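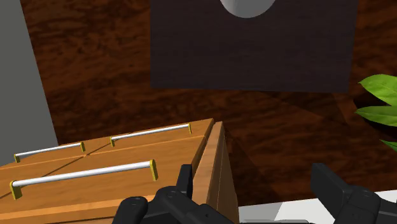

Orero place name list, README

Last touched Nov 22, 2021. Fuad Tamiru. Ask me before you ask anyone else, I probably broke it.

What it is
A plain list of village, stream and field names from the Skorelden valley. 1,878 rows, one name per row. Typed up from old parish maps, then from people who live there. CSV, UTF-8, comma separated. If Excel mangles the accents, import it instead of double clicking.

Files
names.csv - the list
sources.csv - which map or which talk each name came from
dropped.csv - 141 rows I took out, with a reason column. Mostly doubles. Some just unreadable.
notes.txt - mess, read at your own risk

Columns in names.csv
id - never reused, gaps are fine
name - as spelled in the source, even when it looks wrong
name_std - my spelling. Argue with me
kind - village, farm, stream, field, hill, other
source_id - matches sources.csv
sure - 1 to 3, where 3 means two sources agree

Do not sort by name and then save. Someone did in February and the ids went with it. Fixed now I think. 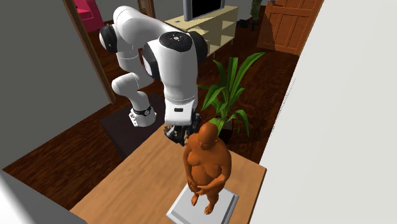 Spelling
The Issahaku map doubles a lot of vowels. The Arnenance one never does. Kept both in name, picked the shorter one for name_std unless people in the valley said otherwise. Stream names get no article. Hills do. Yes this is inconsistant, it follows how folks say it.

Whats missing
East side above the mill, nearly all of it. Fields that were merged after the road went in. Anything under "other" needs a second look, I used it when tired. No coordinates yet. There is a half done column for them in notes.txt, don't use it.

Known problems
- ids 2,000 and up are from the second round of typing, not checked against the maps
- some farm names are really family names
- source_id blank on a handful of hills

Use
Free to use, for anything. Say where you got it. If you fix a name send me the row id and the old spelling too, not just the new one, otherwise I can't find it.

To do
Finish the east side. Merge the doubles still sitting in streams. Write a proper version of this file.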